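From: Svenja Bauerfeind
To: tableware list
Subject: Re: Rim line wear on the Ollholm bowls

On Tuesday Petersen wrote:
> We have 126 of the white bowls left from the first order and the
> rim line is going on a few of them. Same detergent as before.
> Do you stack yours with the spoons in or out? And is anyone
> still using the Patier liners between them?

Spoons out. A ceramic spoon left in the bowl lifts the next one off its foot, so the weight of the stack rests on the spoon handle and one point of the rim. That point is where our line went first. We now stack bowls bare, with a Patier liner after every third bowl, and keep the spoons in a separate tray – handles all one way.

For table setting the spoon goes back in the bowl, and a cloth, perhaps a napkin, sits beside it. 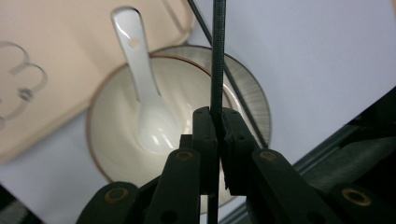
Can the rim line be touched up once it has worn through? Only by refiring with new color, and at the price of a replacement bowl it does not pay.

On detergent: we changed to the Gokance powder in July, at the lower dose, and dropped the long cycle. Of 152 bowls checked since then, 3 show new wear, all on the outer edge of the line. I would not put that down to the powder alone, as the stacking changed in the same month.

Two things I would still like to know from your side. What rack spacing are you using, and do the worn bowls come from the bottom of the stack? If you have marked them, send me the positions and I will put them next to ours.

Svenja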